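**Stusach Study Center: Workroom and Supplies Inspection**

Period covered: April
Inspected by: Periklis Gavalas
Reviewed by: Þórarinn Lund
Room: 81
Form: 423

Marks used: S = satisfactory, A = action needed, N = not inspected on this visit.

## A. Room

- [x] Exits and walkways clear of bags and cartons. **S**
- [x] Ceiling lights working, no flicker. **S**
- [ ] Door closer. **A.** The door shuts too quickly for users carrying trays. Adjustment requested from Afolabi, who hold the maintenance contract.
- [ ] Window restrictors. **N.** The blind on the north side could not be raised.

## B. Work surface

- [x] Wood top sound, no splinters at hand height. **S**
- [x] Joints between strips tight when checked by hand. **S**
- [ ] Oil finish. **A.** The underside has not been oiled since the table was delivered. Both faces are to be treated together so that the top does not cup.
- [x] No solvent or marker residue left on the surface. **S**

The top is to be cleaned with a damp cloth and dried at once. Spray cleaners are not approved for unsealed wood.

## C. Cloth items

- [x] Cloth items free of pins, staples and loose needles. **S**
- [x] Edges intact, no long threads. **S**
- [ ] Storage. **A.** Clean and used items were found in the same drawer. Separate drawers are to be labeled before the next inspection.

Cloths are to be folded on the table and put away flat. Items with stains that remain after washing should be withdrawn.
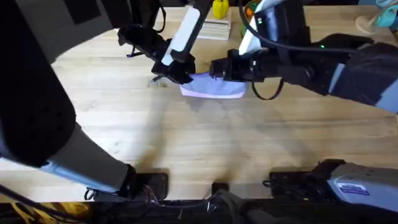 *Item C: lavender cloth, held just above the wood top.*

Comment (P. Gavalas): Pale colors were easier to check for marks than the dark stock. Recommend that the next order be placed in light shades only.

## D. Pencil pouches

- [x] Pouches emptied before inspection; no blades, compasses or uncapped pens inside. **S**
- [x] Seams and trim attached along full length. **S**
- [x] Zipper runs freely and does not catch the lining. **S**
- [x] Zipper pull secure under a light tug. **S**
- [ ] Owner or room tag. **A.** The maker's label is not a substitute for a room tag. Duvo tags are to be fitted inside the opening.

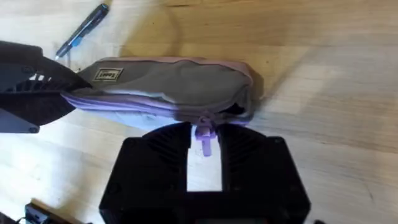 *Item D: gray-brown pouch with lavender trim and zipper pull.*

Comment (P. Gavalas): Wrinkling of the fabric is normal wear and is not recorded as a defect. A split seam or a missing pull is a defect, and the pouch should be taken out of use the same day.

Comment (Þ. Lund): Agreed. Please note that pouches supplied by Irau are under warranty and should be returned to the front office for exchange. They should not be repaired on site.

## E. Actions carried forward

| Item | Action | Responsible |
|---|---|---|
| A | Adjust door closer | Afolabi |
| A | Free blind, inspect restrictors | P. Gavalas |
| B | Oil both faces of top | Afolabi |
| C | Label separate drawers | P. Gavalas |
| D | Fit room tags | Front office |

Result: room may remain in use. Open items to be rechecked at the next inspection.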